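Dundis Marina: Berth Holder and Visitor FAQ

Last revised in August. Questions not covered below go to the marina office at Dundis, open from 8 a.m.

When can I get in and out of the basin?

The basin is held behind a sill with a flap gate. The gate drops when there is enough water over the sill and rises again on the ebb. Gate times for the month are posted at the office door and at the head of each pontoon. They are predictions. High pressure or a strong offshore wind can delay the drop, and the traffic lights on the east wall always overrule the printed table.

Three reds means stop. Two greens and a white means you may proceed when told to on the radio.

Which radio channel do you use?

Channel 12. Call "Dundis Marina" and give the boat's name, length and draft. If there is no answer, wait off and call again. We keep a listening watch only while the gate is down and during office hours.

My boat draws more than the average. Will I ground?

The inner berths on pontoons A and B are the shallowest. Deep-draft boats are assigned to C or to the outer hammerheads. If your draft has changed, for instance after fitting a different keel, tell Lanying Li in the office before your next arrival. The figure on your original form is the one we plan from until you correct it.

Is there a waiting pontoon outside?

Yes, on the north side of the approach. Rafting is allowed. Boats may not be left unattended there, and the limit is 60 minutes either side of gate opening. The pontoon has no power or water.

What is the speed limit?

Six knots in the approach channel and two knots inside the basin. The inside limit also applies to tenders.

Can I work on my own engine or winches afloat?

Yes, if the work produces no spills and nothing is stored on the pontoon overnight. Anything involving open fuel lines, hot work or sanding must be done ashore in the yard. The workshop benches can be booked in half-day blocks. Bring your own hand tools and clear the bench when you finish.
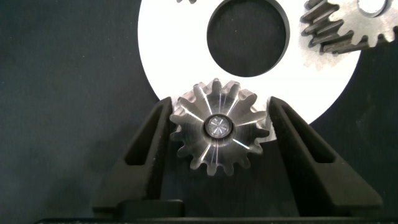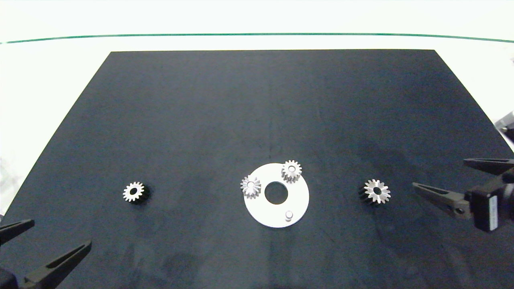
Who can work on my boat besides me?

Any contractor who has left proof of liability cover with the office. Jianhua Song runs the yard and keeps the current list. Contractors not on it will be turned away at the gate, even if you are on board to meet them.

How do I book a lift-out?

Write to the yard with the boat's length, displacement and preferred week. Spring slots fill first. You will be asked to mark the sling positions on the topsides with tape. If your log impeller or shaft anode sits near a sling point, say so on the form. Backstays and forestays may need to be slackened, depending on the rig, and this is the owner's job.

A lift can be postponed for wind. The decision is made by the hoist driver on the morning. There is no charge for a postponed lift.

How is shore power charged?

By meter. Each pedestal serves two berths, and the socket number must match your berth number. Visitors buy a card at the office. Unused credit is refunded if the card is handed back before you leave. Household extension leads are not permitted on the pontoons and will be unplugged.

Can I live aboard?

Not as a main residence. Berth holders may sleep aboard for up to 12 nights in any calendar month. Longer stays need written permission from Anqi Long, the harbor manager.

What happens if I leave the boat for the winter?

Double the lines, fit chafe guard at the fairleads, and take down headsails and sprayhoods. Roller-furled sails left up in a gale are the most common cause of damage here, and staff will remove one at the owner's cost if it starts to unroll. Leave a key with the office. Bilge pumps should be on a charged battery with a working float switch.

Do you take visitors from the Skarkanlow moorings?

Yes, subject to space. Skarkanlow mooring holders pay the visitor rate less the harbor dues already paid for the season. Bring the receipt. The discount cannot be applied afterward.

Where can I dispose of old flares?

We do not accept them. Ask your chandler when you buy replacements. Waste oil and filters go in the marked tanks behind the fuel berth, and batteries go to the yard in person.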